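Chapter 3
Looking After a Two-Arm Table Cell

If you have come to this chapter straight from the one on programming, you may be a little impatient with it, and I understand. Wiping fingers and tracing cables is slow work, and it's hard to feel you are learning much while you do it. I felt the same for my first year or so. But most of the trouble I have had with small cells came from a loose clamp or a cable tied too short, and hardly ever from the program, so please stay with me for a few pages.

The cell we'll keep coming back to is the Tridetti, a pair of arms facing each other across a wooden work surface in an extrusion frame. It handles soft things, such as bags and caps, along with the odd stiff one. 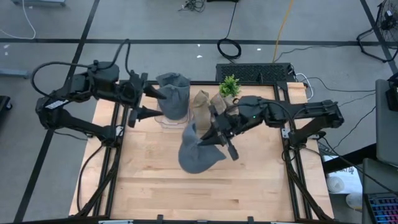 Start every inspection at the frame. The arms can be no steadier than the rails they are bolted to, and a rail that has crept even slightly will show up later as a gripper that misses to one side. Go around with the hex key, snug each clamp, and write down any that moved. Our Tridetti had 2,132 hours on it before the first one did, and then (wouldn't you know it!) we had three in the same week.

Next come the cables. Each one needs enough slack to let its joint travel all the way, but a loop that is too generous will find something to catch on. Move each joint slowly by hand with the power off, and watch the loop all the way through. 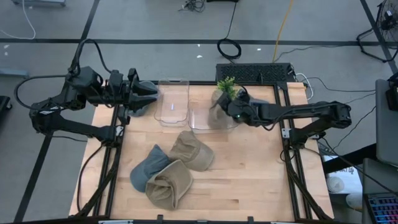
Fingers wear faster than anything else in the cell, and they wear unevenly. We change ours at 1,075 hours, always as a pair, and run the Koller alignment routine afterward even when the new fingers look perfectly straight. Wipe the gripping faces with a dry cloth before you judge them, as lint from fabric can pass for wear.

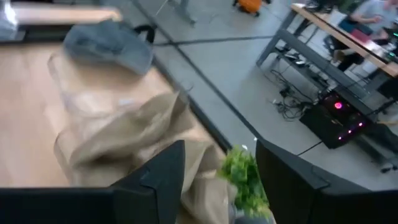
Drustus, reading a draft of this chapter, objected that changing by the hour is wasteful, and that a pair of fingers should stay on until the grip test fails. It's a fair point, and we'll weigh it properly in Section 3.2, after we have been through the grip test itself.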